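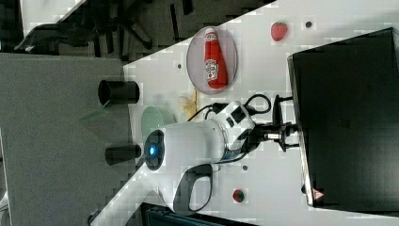 11. Januar | von Henrike Rothe

Tag der offenen Tür bei Jandar, der Keramikfabrik unten am Kanal. Wollte ich seit November hin, nie geklappt, diesmal endlich. Bus verpasst, also zu Fuss, also zu spät zur ersten Führung. Zweite erwischt. Gruppe zu gross, hinten hört man fast nichts.

Geführt hat Haiyan Tan, seit Jahren in der Glasur. Schnelles Tempo, wenig Blabla, angenehm. Los ging es im Massekeller. Ton, Kaolin, Feldspat, alles in Säcken bis unter die Decke, Boden weiß vom Staub. Schuhe danach auch. Gegründet 1942, damals nur Isolatoren, Geschirr kam erst später dazu. Ein paar alte Isolatoren stehen noch auf der Treppe, braun, schwer, einer hält die Tür auf.

Dann Gießerei. Gipsformen, Regal hinter Regal, 108 Formen allein für die Kannenserie. Schlicker rein, warten, auskippen. Die Wand der Kanne bleibt im Gips stehen. Einer aus der Gruppe wollte wissen, wie lange man wartet. Antwort: kommt aufs Wetter an. Bei feuchter Luft länger. Haiyan Tan sieht es am Rand, sagt sie, auf die Uhr guckt sie nur noch aus Höflichkeit.

Verputzen durfte man selbst probieren. Feuchter Schwamm, Naht abziehen, nicht drücken. Meine Tasse: Delle. Nebenan hat Fadi Azar, Lehrling im zweiten Jahr, in der Zeit vier Stück gemacht und sich dabei noch unterhalten.

Ofenhalle. Warm, herrlich nach dem Kanalwind. Der alte Tunnelofen ist stillgelegt, man darf ein Stück reinlaufen, Kopf einziehen. Es riecht immer noch nach Brand. Gebrannt wird heute in zwei Kammeröfen, zum Gas gab es viele Fragen und eher kurze Antworten. Verstehe ich. Über Preise redet da gerade keiner gern.

Am besten fand ich das Musterarchiv oben unterm Dach. Etwa 200 Dekore, auf Probetellern, mit Bleistift beschriftet. Die Serie Gallira kannte ich von meiner Großmutter, blauer Rand, kleine Ranke. Wird nicht mehr hergestellt, Nachkaufen nur über Flohmarkt. Hipólito Aravena betreut das Archiv und nimmt übrigens Scherben an, wenn die Rückseite noch lesbar ist. Bodenmarken fehlen ihm wohl vor allem aus der Anfangszeit.

Werksverkauf zum Schluss. Zweite Wahl im Hof, Kisten, Gedränge, Zeitungspapier alle. Zwei Suppenteller und eine Butterdose mitgenomen, die Dose hat einen Punkt in der Glasur, stört nicht. Kartenzahlung ging nicht. Kaffee dünn, Mohnkuchen sehr gut.

Praktisches noch: Parken in der Flukulska, vor dem Werk ist alles dicht. Führungen dauern länger als angeschlagen. Kinder dürfen mit, im Ofenbereich aber nur an der Hand. Die Dachtreppe ist steil, Aufzug habe ich keinen gesehn. Wer Gallira zu Hause hat und verkaufen will, bitte bei mir melden, mir fehlen Untertassen.

14 mal geteilt | 6 Kommentare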